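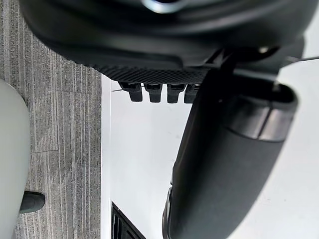

How to Prepare and Submit a Records Transfer to the Utley Store

Guidance for departmental staff
Issued by the Records Office. Last revised 9/26/20

Purpose of this guidance

Departments are required to pass closed paper files to the Records Office once they are no longer in regular use. The steps below explain how to prepare a transfer, how to complete the transfer list and how to arrange collection. They apply to all paper files, bound registers and maps. Electronic records are dealt with in separate guidance and should not be printed for the purpose of transfer.

Staff who have not made a transfer before are asked to read the whole page before packing any boxes. Most delays arise when files are packed first and listed afterwards.

Before you begin

Check that the files are closed. A file is closed when no paper has been added to it for two years, or when the matter it concerns has been formally settled. Open files will be returned to the department.

Check the retention schedule for your department. The schedule states how long each class of record must be kept and whether it is to be destroyed or kept permanently at the end of that time. Where a class of record does not appear in the schedule, write to the Records Office and wait for a reply before going further.

You will need:

Standard transfer boxes, ordered from Stores under the name Ekix
Acid-free folders for any file whose cover is torn or missing
Unbleached cotton tape
Soft pencils (ink must not be used on folders or boxes)
A blank copy of the transfer list, form T2

Step 1: Sort the files

Place the files in the order in which they were kept by the department. Do not rearrange them by date or subject if they were originally kept by number. The original order is part of the record and is often the only means of finding a paper later on.

Files with different disposal dates must go into different boxes. If a series runs over several years, begin a new box at each change of disposal year, even where this leaves a box partly filled.

Step 2: Clean and repair

Remove rubber bands, plastic wallets, bulldog clips and adhesive notes. Where an adhesive note carries information of value, copy the wording on to a plain slip in pencil and place the slip at the same point in the file.

Staples may be left in place unless they are rusted. Rusted staples should be lifted with a blunt blade from the back of the sheet. Do not pull them from the front.

Torn pages must not be mended with household tape. Put the page in an acid-free folder and mark the folder "Repair" in pencil. The Records Office will attend to it.

Any file that shows signs of damp or mould should be set aside in a sealed bag and reported the same day. It must not be packed with other files.

Step 3: Pack the boxes

Stand files upright with the spine facing down. A box is full when a hand can still be slid between the files and the side of the box without force. A packed box should weigh no more than a person can lift comfortably from a desk.

Bound registers are packed flat, largest at the bottom. Registers too large for a standard box should be wrapped in plain paper and tied with cotton tape. Rolled maps are sent in tubes, which may be requested from the Hegde Room on the ground floor.

Step 4: Complete the transfer list

Form T2 has one line for each file. Enter the box number, the file reference, the full title as written on the cover, the first and last dates, and the disposal date. Abbreviations should be written out in full at their first use.

A single list may cover up to 300 files. Larger transfers should be divided and each part given its own list. By way of guidance, the transfer made by the Estates department last December came to 2,127 files in 88 boxes and was submitted as eight lists, each of which could be checked and signed off separately.

Send the completed list to the Records Office before sealing the boxes. The list will be checked and returned with an accession number.

Step 5: Label and seal

Write the accession number and the box number on the short end of each box, in pencil, in figures large enough to be read from a standing position. Do not use printed labels, as the adhesive fails in the store. Close the lid and tie the box once round with cotton tape.

Step 6: Arrange collection

Collections are made by Trustska, the contracted carrier. Requests should be made on extension 282 at least five working days in advance, giving the accession number, the number of boxes and the place of collection. Boxes must be on the ground floor or beside a working lift.

A member of the department must be present to sign the carrier's docket. Keep the department's copy with the returned transfer list.

Asking for a file back

Files may be recalled at any time by quoting the accession number, box number and file reference. They are normally delivered within two working days and may be kept for six weeks. Papers must not be added to a recalled file. If a matter has been reopened, ask for the file to be withdrawn permanently and amend the department's copy of the list.

Contacts

Transfers and accession numbers: Deepika Pai, Records Office
Retention schedules and disposal dates: Vimala Hegde, Records Office
Collections: extension 282

Form T2 is available from the Records Office counter or by internal post.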